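Fadville Community Repair and Reuse Scheme
Progress report to the grants panel, second quarter
08/09/2015

You asked for a frank account, so I will start with the target. We promised to keep 2,000 household items out of the tip in the first year. On paper we are on course. I am not sure the paper is worth much.

The trouble is what we count. A toaster that comes in, gets a new fuse and goes home is one item. A toaster that comes in, can't be mended and goes to the Werden depot for scrap is also one item, because it was "diverted". The form was agreed before I took over and I have kept to it, but I would not want the panel to read the total as a total of repairs. From September we are recording the two separately, and the headline figure will look worse.

Sessions

The Lamside sessions are well attended. The Phuthong Street ones are not. We moved them to the evening after the last report, on the advice of the consultants, and turnout fell again. I said at the time that parking was the problem and I still think so. The hall charges us for the full evening whether people come or not.

Waiting time for a bench slot is now 15 days at Lamside. The plan said it would be under a week by now. We have three regular menders for electrical work and one of them is leaving.

Money

We have spent 90 per cent of the tools budget and well under half of the publicity budget. I would like to move some of the second into the first. The leaflets brought in very few new faces, as far as the sign-in sheets show, and the bus shelter posters brought in none that I could trace.

Computers

Desktop machines were added to the scheme in the spring at the panel's request. They take up bench space and a lot of patience. Old memory and tired drives are the usual complaints, and parts for older models often cost more than the owner wants to pay.

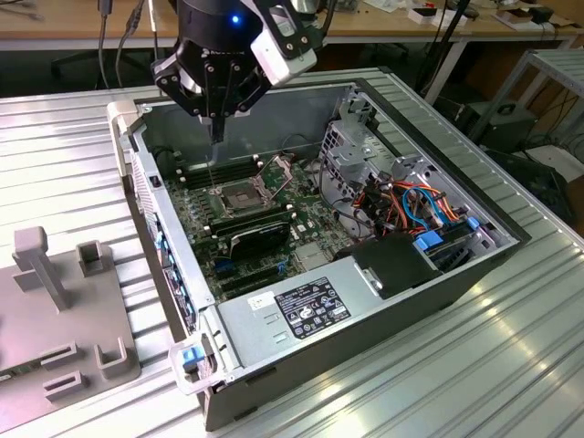
Nizar Saab thinks I am too gloomy on this point, and that a desktop kept going for another three years saves a family far more than a mended kettle does. He may be right about the saving. We have no follow-up calls to show whether anything we mend lasts three years, or three months, and until we have I would rather not put a value on it in the annual return.

Requests to the panel

Permission to move the publicity underspend to tools.
A decision on whether Phuthong Street carries on past Christmas.
Agreement to the new form, including the lower headline figure.

The session sheets for both sites are attached. The Werden weighbridge slips will follow when the depot sends them, which they have been promising to do since July.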